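Print this page | E-mail this entry

Workshop notebook – play food set, Coltow order
Sun 14 October

In at 945, Poppy already here. Plan was to finish sorting the kitchen set before Tracey collects on behalf of Coltow. Didn't get through all of it.

Felt first. Red felt from Staniforth is the heavier one, takes a hand-cut edge OK but pills quickly, fuzz everywhere. Cut bottle shapes with the big shears, not the rotary, rotary drags on the curve up to the neck. Keep the taper gentle or it stops reading as a sauce bottle. Labels get stitched on flat BEFORE stuffing – did one the other way in April and had to unpick the lot.

Embroidery notes: small capitals are fine at this size, numerals fine, anything narrower goes blocky. White label fabric frays at the points. Try a dab of fray glue on the back, Dorothy swears by it. Ask her which one, the cheap one yellowed.

Ketchup label with the green border, and the table: 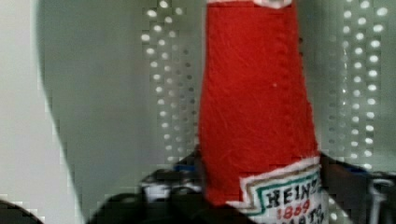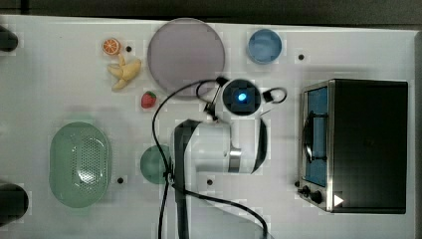 Sorting rule for now – fruit in one tub, dishes in another, felt pieces kept apart so they don't pick up grit. Shirley wanted everything grouped by meal (brekkie, lunch etc) but then the fruit ends up in every tub and we're hunting for it. Leave it by type. Can argue about it later.

Peelable pieces need a proper check of the flaps, kids bend them right back. Neville to do a pull test on the spares, 100 pulls then 200 if they hold. Write down which batch this time pls!!

Plates: nest by size, biggest on the bottom. Colanders don't nest with anything, pack them last on top. Travura tubs are a bit shallow for bottles standing up so lay them down, label side up, tissue between.

Wash test on the red still to do. 2 offcuts, one cold one warm, with a scrap of the white to see if the colour runs. If it bleeds we are back to Tirken for felt and thats a fortnight gone.

To do
- fray glue, ask Dorothy
- Neville pull test
- wash offcuts
- more white thread, nearly out
- ring Tracey re pickup, she said morning but didnt say which

Packed up early, sewing machine light is flickering again. Check the bulb before blaming the switch

Recent entries
Stuffing weights, second go
Thread order and what's missing
Tub labels – final sizes
Shears sharpened, finally

This site uses cookies to remember your settings. Accept | Manage preferences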